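**Stenura Bench Kit** is a two-arm tabletop robot kit put out by Rerkisgate for teaching and testing small handling jobs, mostly with cloth. I look after this page on our little hobby wiki, and I've had the kit running long enough to have opinions, so you get those mixed in with the facts (sorry, purists!).

## Overview

The kit comes in two versions, the plain one and the Zidum edition, which adds wrist cameras. Mine's the Zidum. You get a pair of arms, a gripper for each and a stack of practice lessons that start with picking up simple things and work up to clothes. List price in April was $2573, and the camera add-on alone goes for a fair bit less than I'd feared.

The grippers are plain two-finger ones, and they're the part I'd buy again in a heartbeat. They close right down to a thin gap, so they can get hold of a fold of cloth, and bright prints make it easy to follow what's going on through the wrist camera, even when things get blurry. 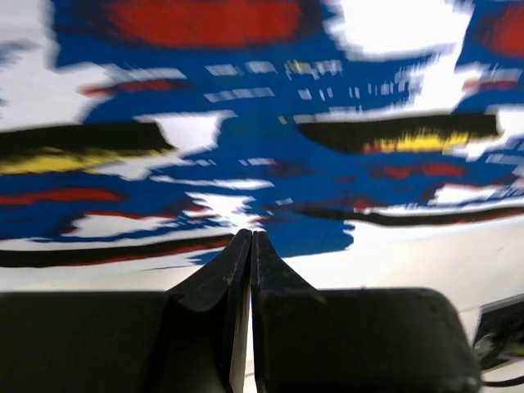
Catacutan wrote in on the talk page to disagree: the fingers are fine, but the lessons push you to grab too much fabric at once, and a beginner would be better off with 50 tries at one small pinch before touching a whole garment. Fair point, and I've since changed the setup notes to say so.

## Setup

Plan on 45 minutes from box to first move, plus however long you spend arguing with the cables. They need slack! I tied mine down too neatly the first time and the elbow didn't like it one bit. Clear the tabletop, set the arms at home position, and run the open-and-close check before you put any cloth down.
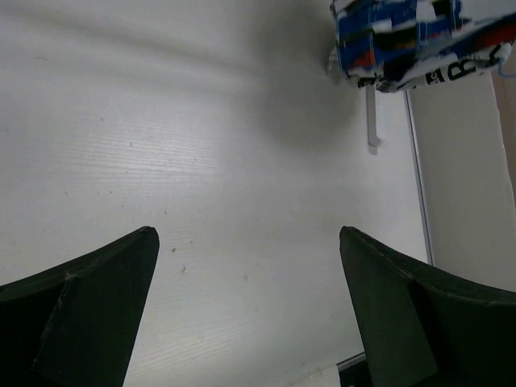 *Wrist view, fingers apart over the white tabletop.*

The software is friendlier than the last version. You can save a motion, slow it down, and play it back one arm at a time, and that last bit saved me a lot of cursing. What it still won't do is let you rename a saved motion, so I keep a paper list next to the keyboard like it's 1995.

## Cloth lessons

This is where having two arms pays off. With one gripper on each end of a long piece you can keep it stretched between them,

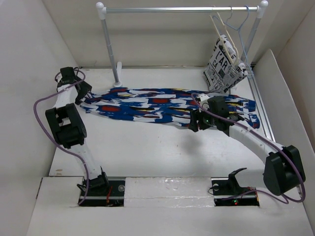 and from there the lessons branch out into folding, laying flat and hanging. Folding is the one I'd start with. Hanging is a big jump, and I'd leave it until the pinch and the stretch feel dull to you.

## Versions

- Stenura Bench Kit: arms, grippers, lessons
- Stenura Bench Kit, Zidum edition: the same, plus wrist cameras
- Spare finger set: sold in packs of two

Last checked against the Rerkisgate price list 2026-10-09. If your manual has a different part name for the finger set, please add it to the talk page.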